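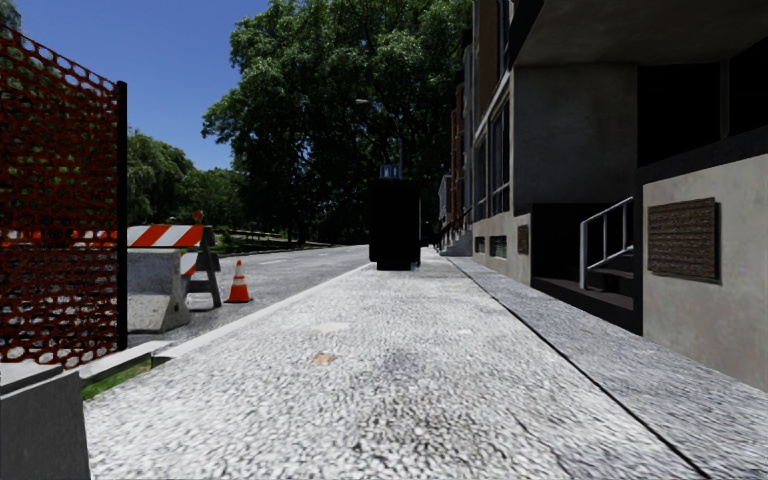
Figure 4. Paved walkway with an upright black box.

4. Placing and anchoring an outdoor cabinet

This section covers the Volturent outdoor parcel cabinet, standard and tall models. Read it through before you move the cabinet off its pallet. Wiring is covered in section 5.

4.1 Before you start

Check with the property owner or the city whether a permit is needed to anchor anything in a walkway. Rules differ from town to town, and some places also set a minimum clear width for people on foot. Have the permit on site during the work.

You will need the Garnlow anchor kit, a hammer drill with a masonry bit, a four-foot level, a tape measure, chalk, a socket wrench, and a shop vacuum. Wear eye protection, gloves and a dust mask.

CAUTION: The cabinet is top-heavy until it is anchored. Two people must handle it at all times. Do not leave it standing free, even for a short break.

4.2 Choosing the spot

1. Pick a level area of solid paving. Stay clear of joints and seams, and do not set the base across two slabs.

2. Look for old stains or low places where water collects. After a hard rain, go back and check. Move the cabinet if there is standing water where the base would go.

3. Measure from the planned spot to the nearest wall, post, and curb. The door needs 550 mm to open all the way. Leave at least 100 mm behind the cabinet for air.

4. Have the utility lines marked before you drill.

Note: In full sun the display can be hard to read in the afternoon. If you can, turn the door to the north or east.

4.3 Drilling and anchoring

1. Lay the paper template on the ground and tape down the corners. The arrow points toward the door side.

2. Mark the four holes with chalk. Measure both diagonals. They must match.

3. Drill each hole to the depth printed on the template. Hold the drill straight up and down.

4. Vacuum the dust out of the holes. Dust left in the hole will keep the anchor from gripping.

5. Tap in the anchors until they sit flush with the surface.

6. Tip the cabinet up and walk it into place over the anchors. Do not drag it.

7. Start all four bolts by hand. Check the level front to back and side to side, and slide Kastance shims under the base where needed. Do not stack more than two shims at one corner.

8. Tighten the bolts a little at a time, working in a cross pattern. Check the level again and finish with the torque given on the anchor kit sheet.

CAUTION: If an anchor spins in its hole, stop. Take the bolt out and move the cabinet to a new spot. Do not fill and reuse the hole.

4.4 Finishing

1. Snap the base trim over the bolt heads.

2. Run a bead of Figueiredo outdoor sealant along the front and both sides. Leave the back edge open for drainage.

3. Open and close the door several times. It should swing freely and stay put when half open. If it drifts, the cabinet is out of level. Go back to step 7 of 4.3.

4. Write the serial number on the warranty card.

For replacement bolts and trim clips, order part 361. Check bolt tightness again after the first month, then every October.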